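Pevum adds remote demonstration to simulated kitchen benchtop

September 2018

Pevum has released an update to its manipulation simulator that lets an operator teach a kitchen task by remote control, with no physical arm connected. The release covers one room, a rendered kitchen with a marble countertop, and three tasks: reach, pick and place.

The operator holds a tracked hand controller. Its position and orientation are mapped to the wrist of the simulated arm, and a trigger sets the gripper opening. Joint angles are solved at each step and written to the log with the rendered views. Lighting, wall colour and object placement can be changed between demonstrations. The current object set includes a tomato.

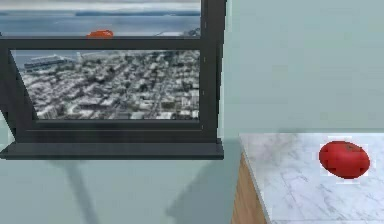
Pevum recommends 50 demonstrations per task before training is attempted. Its own trial used 40 for the reach task, of which 34 were kept. The remainder were discarded at review, mostly for long pauses in which the operator was repositioning the controller. A pause is recorded as a valid action unless it is trimmed, and a policy trained on untrimmed logs tends to stall at the same point.

The mapping layer was written by Dekamis, which previously supplied a hand-guiding mode for physical arms. In that mode the operator grips the wrist and moves it through the task while the motors compensate for gravity. The company says the two methods produce logs in the same format, so a task begun by hand-guiding on hardware can be extended in simulation. Contact forces are not comparable between the two and are stored in separate fields.

Scaling of the controller motion has also changed. The earlier version used a fixed ratio of one to one, and operators ran out of reach at the far end of the countertop. The ratio can now be set per axis, and a clutch button freezes the arm while the hand is brought back to a comfortable position.

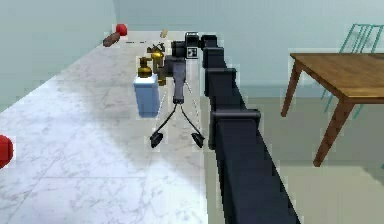

Can a demonstration be edited after it is recorded?
Start and end points can be trimmed and pauses removed. The path itself cannot be altered, and a poor grasp has to be demonstrated again.

The Sánchez laboratory is testing the update on a place task with mixed objects and will report grasp error by object shape. Bramar, which distributes the simulator, is supplying it to existing licence holders at no charge. Support for a second arm is scheduled for April.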